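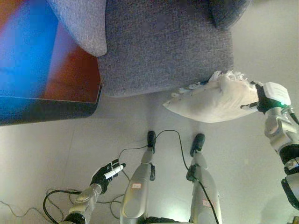 gritstone44 wrote:
Two questions before anyone starts cheering. Is that full speed, and is somebody steering it? I've sat through enough humanoid demos to assume the answers are no and yes until I hear otherwise.

tallowbrook wrote:
Fair questions. It's the Trirnora home pilot, the Living Room package, and yes, some of it is steered. The sales page says "assisted autonomy," and what that comes to is a remote operator who can take over whenever the robot gets stuck or asks for help. We signed up through Rukonton, which handles the installs around here. Deposit was $600, refundable until the end of February. They set it up on Tuesday, 8th January.

The pitch is that it tidies a living room. Pillows, remotes, pens, toys, stuff like that. No kitchen, no stairs, no laundry. I went in expecting to send it back and so far I still expect to.

gritstone44 wrote:
How often does the operator take over?

tallowbrook wrote:
I don't know, and that's my biggest gripe. The app has a session report but it lumps everything under "completed." A pillow it placed by itself and a pillow a person placed from an office someplace get the same green check. I asked Rukonton for a breakdown and got sent a PDF about privacy.

mosspocket wrote:
Then you're paying for a remote cleaner with very bad hands.

Dovetail_Ned wrote:
I'll push back on that a little. We had the same package for the fall trial and the pillow work got better over the weeks. Soft things are hard for these. A box has edges you can plan for, and a pillow folds up the second you squeeze it. Ours could pick one up off the floor and put it on the couch by the end without me having to fix it every time.

mosspocket wrote:
"Without me having to fix it every time" is doing a lot of work in that sentence. And was it the robot that got better, or the operator?

Dovetail_Ned wrote:
Can't prove it either way. I'd still rather have had it than not.

larkspur_9 wrote:
What I'd want to know is the grip. White pillow with fringe on it, and that's a black mechanical hand on the fabric. Does it snag? I have throws with tassels and the vacuum already eats those.

tallowbrook wrote:
No damage to anything yet. I wouldn't hand it something knitted. The instructions say to keep loose yarn and "delicate trims" away from the fingers but then the promo clip is wall to wall throw blankets, so take your pick.

gritstone44 wrote:
And it's got a marker in the other hand while it does the pillow. Light gray couch cushion, white pillow, marker. I'm sweating.

tallowbrook wrote:
The package is supposed to let it carry a small item in one hand and work with the other. Saves trips, according to the brochure. I'd give up the time savings and have it put the marker away first. There's no setting for that. I looked.

Dovetail_Ned wrote:
There is a setting, sort of. Under Tasks, turn off "combine pickups." It was on by default with ours. Slows everything way down though.

tallowbrook wrote:
Not in my menu. Maybe they pulled it in the new version. I'll ask.

quillback wrote:
Can we talk about the cables? There are black cables looping across the floor by its feet. I have a toddler and an old dog. If I have to watch the floor the whole time it's tidying, I may as well tidy.

Dovetail_Ned wrote:
Depends a lot on the room, I think. Put a gate up.

quillback wrote:
A gate. To tidy a living room.

mosspocket wrote:
Has anyone compared it with the Jendarel? That one's an arm on a wheeled base, a lot less to look at, and the monthly is lower.

larkspur_9 wrote:
My sister-in-law has the Jendarel. It's fine on bare floor and hopeless on her rug. One hand, so it makes a separate trip for every sock. She uses it for the playroom and nothing else. I wouldn't call it better, but she knew what she was getting.

tallowbrook wrote:
Got an answer from Rukonton. "Combine pickups" was removed and they'll "pass along the feedback." On the operator question they now say the breakdown is only in the business plan, which starts at $1,000 a month – so you can find out how much of the work is automated if you pay for the version made for hotels.

gritstone44 wrote:
That would settle it for me. Get the deposit back.

Dovetail_Ned wrote:
I'd wait for the next update before you bail. 909 was the build number on ours when the placing got good. Check what yours is running.

tallowbrook wrote:
Mine doesn't show a build number, only "up to date." I'll keep it another couple of weeks and write down what I see it do. If they won't tell me who's doing the pillows before the refund window closes, it goes back.

quillback wrote:
Please post the log, even if it's boring. Mostly want to know about the cables.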